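Search this site Enter keyword Go

Setting up the Handier task board kit with a two-arm robot

By Vichien Mahawong
July 13, 2024

I've been using the Handier kit from Nirkano for long enough now that I can put one together without opening the manual, and I still get a little thrill when both hands go to work on it! If yours has just arrived, this page takes you from the box to your first full run. It assumes you already have two arms with fingered hands, and that they move when you ask them to.

What you need

- The Handier board and its bag of pegs and knobs
- A steady table with a dull, dark top
- The Wostent control program, build 672 or later
- A hex key for the hand mounts
- A free afternoon

The kit cost me $2580 with the spare pegs, which is real money. I think it's worth it if you plan to test hands week after week. For a single demo, see if a lab near you will lend you one.

Step 1: Place the board

Lay the board flat where both hands can reach all of it. Don't square it up with the table edge just because it looks neat. Move each arm by hand to the far corners first, then shift the board until neither elbow has to lock out. I went through this four times before I was happy, and every later step got easier.

Once you like the spot, run strips of thin double-sided tape under the board. It slides more than you'd think when a finger pushes down hard.

Step 2: Sort out the cables

Give each arm enough slack to reach across its own chest, and then a bit more. Run the whole reach with the hands empty and watch the cables, not the fingers. If a loop drags over the board at any point, move it now. Keep your power strip down on the floor and out of the way of your feet.

Step 3: Teach the corners

In Wostent, open Board > New and touch each corner with the right index fingertip. Go slowly on the last half inch. The program saves the board's tilt along with its position, so a slight angle is fine.

If the error reading comes back above 29, delete the corners and start over. Small fixes to one corner at a time never worked for me - the other corners just drift.

Step 4: Start with pegs

The pegs are small, and they are the best part of the kit. Set the grip to Soft and let one hand bring a peg in while the other waits above the board. A firm grip tips the peg as the fingers close, and then it goes in crooked or doesn't go in at all.
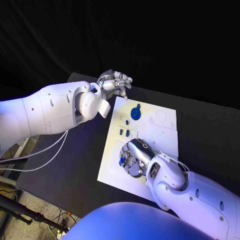

Drop the approach speed to the lowest setting for your first few pegs and bring it up a notch at a time. My friends at Wongsuwan run theirs much faster than I do, but they have new fingertips and more patience.

Step 5: Add the knobs

Knobs want a different grasp. Pinch the tab on top between thumb and first finger, lower it until you feel contact, then turn the wrist a few degrees each way. It should seat with a soft click. What a satisfying sound!

Step 6: Run the full set

Load the sample list, press Start and keep a hand near the stop button. Save the log even if the run goes badly. I still look back at my first ones from February, and the missed pegs told me more about my wrist settings than any of the good runs did.

If the hands get in each other's way, open Order and swap which one goes first. Pegs before knobs works well on my setup.

Questions? Use the contact form.
Contact | Copyright 2024 Vichien Mahawong | Back to top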